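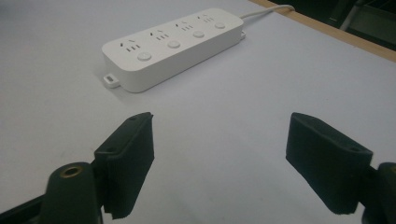
Yesenia Cuadros told me I had it all backward. Old houses don't have too few outlets, she said, they have exactly as many as people wanted in the year they were built, and if you look at where those outlets are you can tell what people were up to. I went home that night and walked through every room of my place in Villport with a flashlight. She was right, and I've been hooked ever since!

Take my dining room. One outlet, set into the baseboard dead center on the long wall. I'd cursed it for years. Yesenia guessed over the phone that it was for a toaster, because people liked to make toast at the table back then and a single wire run was all the builder would spring for. Then there's the one halfway up the kitchen wall, too high for anything I own, and sure enough it's right where a clock would hang. The clock outlet even has a little dent behind the cover so the plug can sit flat. I love that somebody thought of that.

Upstairs is poorer. Two bedrooms have one outlet each, and both are behind the door, where you'd reach for a vacuum cleaner plug on the way in. Nobody was reading a phone in bed. The lamp sat on the dresser and that was that.

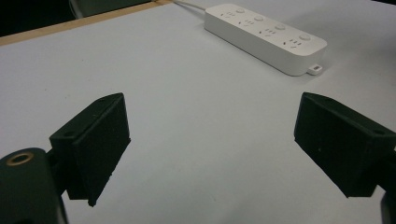
A street of 34 houses

Rallis Street runs downhill from the old depot, 34 houses, nearly all put up by one builder inside 10 years. That makes it a wonderful place to compare notes, and the people who live there have been very patient with me. I've now been in 10 of the basements.

Isamu Fukuda's is the one to see. He still has his first fuse box on the wall (dead, disconnected, dusted weekly) with the circuits penciled on the door in beautiful handwriting: "porch," "ice box," "Mother's room." Three doors down, Charalambos Deligiannis found a floor outlet under his living room rug in April. It has a brass cover that screws shut, and it lines up perfectly with the bay window. He thinks Christmas tree. I think radio, with a pair of armchairs pulled up close. We've argued over it through two pots of coffee and I expect we'll go again.

Every one of these houses has been added to, and the additions are half the fun. You get a grounded outlet from a kitchen redo, a strange cluster near a window where an air conditioner went in, and then long stretches of wall with nothing at all, which people cross with whatever cord they have in the drawer. 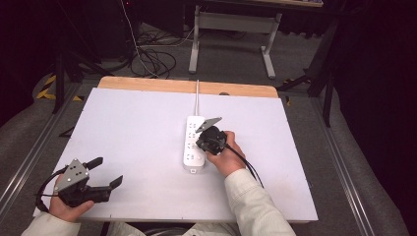
By Leonidas Ververidis
Sep 22, 2024

The wall you wish you had

So I asked everybody on Rallis Street the same thing: where would you put one more? The answers were terrific. Akihiko Takeda wanted his on the stair landing, for a lamp and nothing else. Two people said inside a closet. Charalambos said the front steps, so he could sit out with a fan.

Mine goes beside the bathroom mirror, and the electrician comes next week. While the wall is open I plan to pencil the date and my name on the stud, and underneath it a short list of what I expect to plug in. Isamu has offered to do the lettering.

More from House & Street
Doorbells of the Waltov Hill neighborhood
What 61 coats of paint did to one banister
The Lerlow porch swing turns 80
Letters: your strangest light switches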